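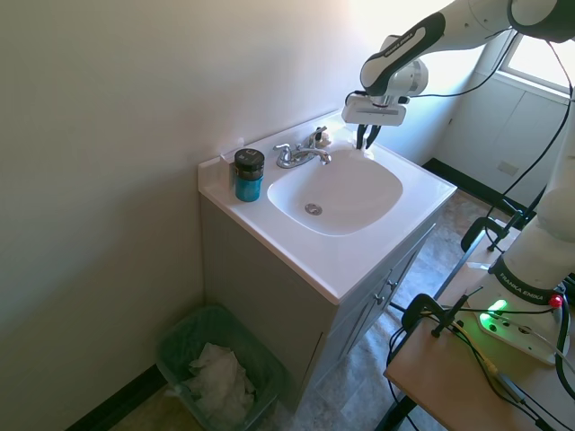
A bathroom sink and vanity at Gronow Court in Davness. The building's bathrooms are being checked and repaired this summer.

DAVNESS, Jun 25, 2022 — Tenants at Gronow Court will have their bathroom sinks checked and, where needed, repaired over the next several weeks, the building's owner said in a letter left at each door.

The work covers all 40 apartments in the complex. Durneck Property Management, which took over the buildings in January, said most visits should take less than an hour and that tenants will not be charged.

The letter follows a run of complaints about slow drains and dripping faucets. Shu-fen Chiang, the property manager, said her office had been handling the calls one at a time and decided it made more sense to go through the whole complex.

"We were sending a plumber out to the same hallway three times in a month," Chiang said. "He'd fix one sink and the next week it would be the one across the hall."

The vanity tops at Gronow Court are cultured marble, with the basin and the counter made as a single piece. Chiang said the company looked at replacing them and decided against it. A new top, cabinet and faucet, with labor, was priced at $579 per bathroom. The tops are mostly in good shape, she said, and the usual trouble is in the drain or the faucet.

Plumber Kedir Ambaye will do the work. He plans to take out each drain stopper, clear the trap under the sink, check the shutoff valves and replace worn parts in the two-handle faucets. He will also reseal the joint between the backsplash and the wall where the old caulk has pulled away.

"Hair and soap, that's most of it," Ambaye said. "Then you get a valve that hasn't been turned in years and it doesn't want to turn."

Water to the sink will be off during each visit. Toilets and kitchens will not be affected, according to the letter, except in the four ground-floor apartments on the Flindoden Road side. Those share a shutoff, and their tenants will get a separate notice with a time.

Tenants are asked to empty the cabinet under the sink before their visit and to move toothbrushes, bottles and other items off the counter. Wastebaskets can stay where they are as long as the cabinet doors open all the way. Anyone who can't move their things should call the office the day before.

Amna Rana, who has lived in the complex for six years, said she was glad to see the letter but wanted to know what would happen with the floors. The vinyl in her bathroom has lifted near the tub, she said, and she has reported it twice.

"The sink is fine, to be fair," Rana said. "I'd trade my turn for somebody to come and look at the floor."

Chiang said flooring is not part of the current work. Ambaye will write down any loose vinyl or soft spots he finds, and the company will use that list when it sets its repair budget for next year. She did not give a date for floor repairs.

Another tenant, Tapio Lehtinen, said he had already paid for his own faucet washers last winter and asked whether he could be paid back. Chiang said tenants with receipts for sink parts bought since the change in management can bring them to the office — the limit is $40 per apartment.

Durneck has set aside $2,000 for parts. Chiang said $1,796 of that has already gone to drain assemblies, faucet cartridges, supply lines and caulk, which are being stored in the laundry building. If more is needed, she said, it will come out of the general repair fund.

Visits start with the apartments nearest the parking lot and move toward the back of the complex. A schedule is posted by the mailboxes. Tenants who need a different time can ask at the office, which is open from 9 a.m. to 4 p.m.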